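September, evening

Second meeting with the district education office about the secondary school transport petition. Kwame Atinga chaired for our side. I took the minutes, and this is the longer version, for my own use.

The petition stands at 932 signatures. The office accepts 776 of them. The other 156 were set aside on the ground that the signatories gave a village name but no ward number. Kwame objected that the form supplied by the office had no box for a ward number. The deputy agreed that it had none and said the rule was in the covering circular. The circular was sent to schools in the lowland wards only. I asked for this to be minuted and it was.

The threshold for a formal hearing is 1,000 valid signatures, so the 156 don't decide the matter either way. We were short before the check and we are still short. Kwame wants them restored all the same. I agree on principle, but would sooner spend the time in Turunen and the upper part of Zosance, where no sheets have been collected at all.

Our request is unchanged from the first meeting:

- one morning and one afternoon bus between Zosance and the secondary school, on school days
- a stop at Turunen on the lower road
- fares at the existing pupil rate
- a written date for the start of service

The office's reply to the first item is that the Zosance road is not classed for buses above the bridge. I have read the classification. The limit on that section is by axle weight, and a 30-seat vehicle of the type already used on the Stitent route comes in under it. The deputy had not seen the table, so I left a copy with her and wrote the page number on the front.

On the second item they are willing to talk. On fares they said it was a matter for the transport department, and the transport department said in its last letter that it was a matter for the education office. Both letters are now clipped together in the file.

No date was offered on the fourth. The phrase used was 'in the coming financial period'. Kwame asked which one. He was told the question would be noted.

Ayana Gebremichael came in for the last part of the meeting to speak about attendance. She had the registers for the girls from the upper wards and read the figures by term. Attendance falls when the mornings get dark and recovers in spring, and the fall is larger with distance from the school. She did not add any comment. The deputy asked whether the registers could be copied. Ayana said the head would have to sign for them, and that she would ask.

Two corrections to my notes of the first meeting. The contractor on the Stitent route is engaged by the year, not by the term. And the hostel proposal came from the office - I had put it down as ours. We have never asked for a hostel. Families in Zosance have been clear on this since the first sheet went round.
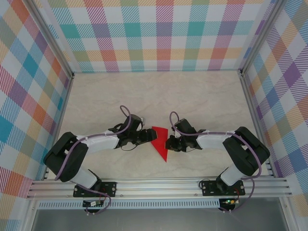

Can a ward ask for a hearing by itself, without the full count?

Under the present rules a single ward can apply through its elected member, but the hearing then covers that ward only and any decision binds no other route.

Kwame thinks we should hold that back. If Turunen applies alone and gets its stop, the office may treat the whole matter as settled. I think he is right about the risk, though the member for Turunen is free to apply whenever he likes and we have no say in it. I will write to him before the next meeting and set out the position.

To do:

- new sheets with a ward number box, printed at the Venus shop, same size as the old ones
- letter to the member for Turunen
- ask Ayana whether the head has signed
- return the borrowed circular to the lowland school
- check the axle table again, in case there is a later issue

Home after dark. The lower road is broken at the second culvert again.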